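The Gospel According to the Folding Chair

Every June, the freshly elected student chaplains of Botetti College move into an office the size of a confessional and discover what they have inherited. This year it was a kettle, a filing cabinet that opens only for the patient, and 90 hymnals from a denomination the college left before most of their parents were born.

Botetti is a small Christian school with a large chapel, built in a decade when everyone assumed attendance would keep going up. It seats over 3,000. On an ordinary Tuesday it holds enough people to fill the back six rows, and they do fill the back six rows, leaving the speaker to address a prairie of varnished oak. Visiting preachers have been known to walk down the aisle and deliver the sermon from the middle, like flight attendants.

So the chaplains moved the weekly service across the lawn to Ambrosio Hall, a former dining room with a low ceiling and a lingering memory of gravy. They put out 30 folding chairs. The first week, people stood along the walls. By the fourth, there was a sign-up sheet for bringing bread, and an argument about the sign-up sheet, which any pastor will tell you is how you know you have a congregation.

The older alumni are not all pleased. Letters have come in. One called the move "a retreat," and the chaplains, who had been looking for a name for their fall weekend away, thanked the writer and used it.

What happens in Ambrosio Hall would be familiar to anyone who has sat through a house church or a long family dinner. Somebody reads. Somebody else asks what on earth that meant. The piano is missing its lowest A, so the hymns have drifted up a key and the basses have learned humility. Prayers run long. The talk is supposed to last ten minutes and has never once done so.

The big chapel still gets its turn at convocation in September, when the robes come out and the organ reminds everybody who paid for it. I went last year and was moved in spite of the pew. Then I went back to the folding chairs, where I could hear the person next to me singing flat, and where I was singing flatter. 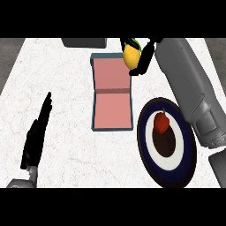
If You Go

Services in Ambrosio Hall are open to the public on Tuesdays during term. Enter from the Flavia Street side; the front door sticks. Coffee is free and tastes it.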